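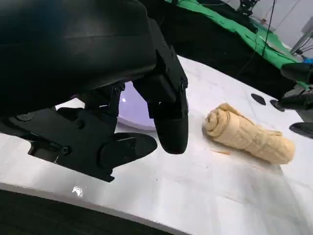

The proposal to close the branch line from Jovden to Ralero during the winter months has been presented as a modest saving. In the view of this department it would do lasting harm to the way visitors reach the valley, and it deserves a fuller public discussion than it has had.

Visitors who come to Ralero without a car have 2 choices at present. They may take the train from Jovden, or they may share a hired vehicle from the rank outside the same station. The hired vehicle is quicker in dry weather. The train is cheaper, carries luggage without argument, and runs when the upper road is shut for snow clearance, as it commonly is until March.
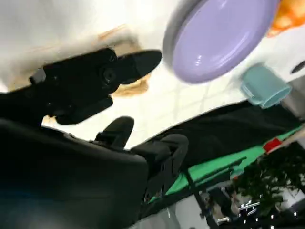 Department of Travel and Regional Access, Hevham Institute

Supporters of closure point out that few seats are filled in winter. This is true of the midday services. It is a poor description of the early train, which brings hotel staff up the valley and takes pupils down it, and which last winter was well used on most mornings. A timetable could be cut back at midday without removing the line from the map for a whole season.

The distance by rail is 60 kilometres. By road it is longer, and the final stretch above Ki has no lighting and very few places to pass. It is difficult to see how a visitor arriving after dark, perhaps for the first time, is better served by being sent that way. 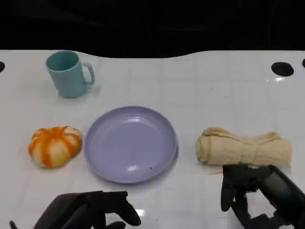

What a replacement bus can and cannot do

A replacement bus has been offered in exchange. The department has no objection to buses, and the summer service to the lake is a good one. A bus that leaves Jovden before the evening express has arrived is of little use to anyone, however, and the draft timetable contains precisely that fault. Nor does the draft say where passengers are to wait. The stop at Ki is a pole beside the road, nearly 200 metres from the nearest shelter.

Bok-nam Sung, who has kept a guest house in Ralero for many years, wrote to us that her winter guests plan their stay by the railway timetable and book elsewhere if they cannot find one. Her letter was one of several in the same vein.

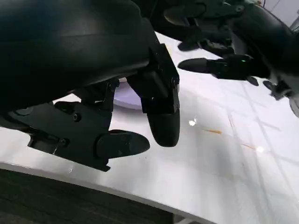 A more sensible course

The department would ask the operator to keep the morning and evening trains through the winter, to withdraw the midday pair if it must, and to sell a single ticket valid on both train and bus. The village halls along the route should be consulted before any date is fixed. Ralero received 4,000 winter visitors last season, and its shops and lodgings depend on them in the months when little else is open. A seasonal closure is easily announced, but travellers who have once made other arrangements are slow to return, and the spring timetable will have to be filled by the same people.

September 17, 2023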